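I've wanted a proper heated towel rack since we moved into this house, and in May I finally gave in and bought the Ravar, the freestanding one with 5 bars. I'd gone back and forth between it and the Plelach for weeks (the Plelach is prettier, no question, but it has to be screwed to the wall and our bathroom wall is tile over something crumbly). So, the Ravar it was!

Cream towels and a green basket. 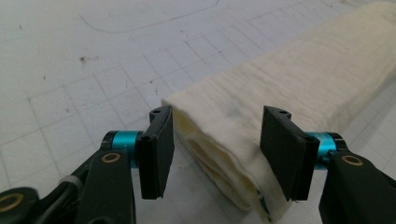
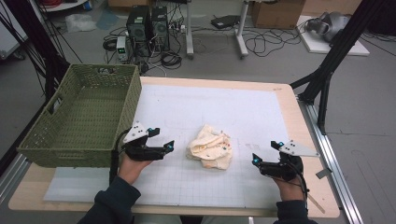

Putting it together took me 45 minutes, and a good chunk of that was the feet. They come as two separate pieces each, and the drawing in the leaflet shows them from underneath, so I had the left one on backward and didn't notice until the whole thing leaned toward the tub. Once they're on right it's very steady. I've bumped it with my hip plenty of times and it hasn't gone anywhere.

Now for the heat. It takes 17 minutes before the bars feel properly warm to my hand, and a bath towel hung over two of them is lovely and toasty by the time I've had my shower, if I remember to switch it on before I make coffee. I usually don't remember. There is a timer, but it only counts down to off – it can't turn itself on in the morning, and at this price I really think it should. My sister-in-law has a Michalski that does exactly that and I'm a little jealous.

Drying is where I've been happiest. Hand towels hung up after dinner are dry before bed, and the bathroom has lost that slightly swampy smell it gets in summer. Big bath sheets are another story. If you fold them in half, the inside stays damp, so you have to spread them out over three bars and then there isn't space for anyone else's. For two people it's great. For a family of four I'd look at something bigger, or be ready to argue about whose turn it is.

A few small gripes. The cord is short and comes out on the right, and of course our outlet is on the left. The on light is a bright blue that lights up the hallway at night (I put a bit of tape over it). And the white finish shows every speck of dust, though it wipes off easily enough with a damp cloth.

I ordered mine from the Flurnulberg store and it showed up in 6 days, well packed, with one spare screw that I've already lost. Would I buy it again? Yes, I think so, but I'd wait for a sale, and I'd measure the cord first. Four stars from me, and it would be five with a morning timer.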